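Brendier Table-Clearing Kit for School Robotics Clubs

Sold by Skakadell. Stock code 490. Shown on a two-gripper setup; arms sold separately, as your budget holder will discover on page two.

Most club kits ask a robot to stack colored blocks. Ours asks it to face a desk after lunch. The kit grew out of a student project run by Nigel Hebden, whose team could stack blocks all day and then lost a regional round to a paper bag.

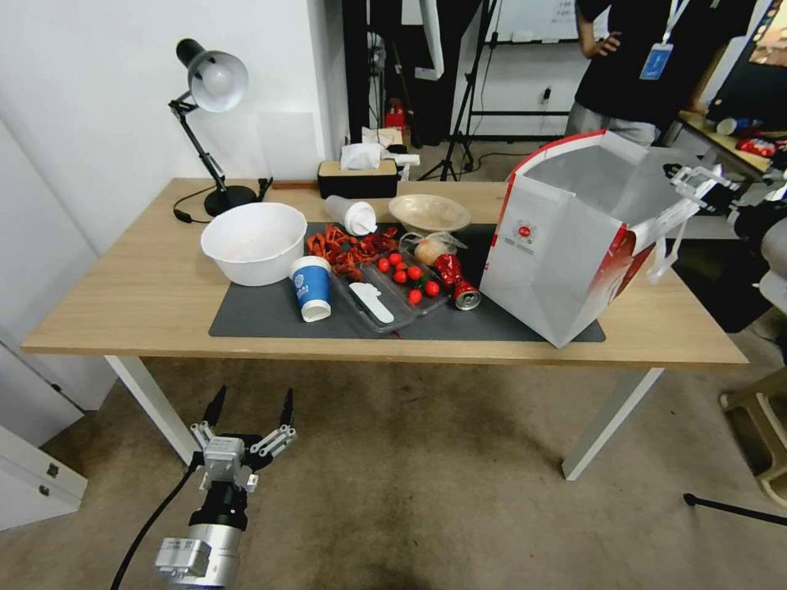 The exercises start with rigid things and work up to things that sag. Bags come last. Phyllis Dawber, who wrote the coach's notes, suggests allowing two sessions for bags and bringing a book.

In the box:

Dark gray desk mat
Plastic bowl, trays and paper cups
Paper bags, pack of 20
Task cards, 38, graded from "cup" to "oh no"
Coach's notes and score sheets

Food is not included. Cherry tomatoes and an onion do nicely, and clubs tend to have opinions about snacks already. Drink cans should be empty – please read that sentence to the team twice.

The Grimosholm add-on brings 200 printed score sheets and a second mat, for clubs that want two teams grumbling side by side.
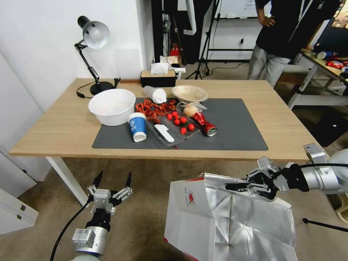

Ordering and delivery

Orders placed by Sep 1, 2026 ship in time for the fall term. Schools may pay by invoice. Replacement bags are sold separately, and you will want them. Returns are accepted on unused kits only – we do check the mats for tomato.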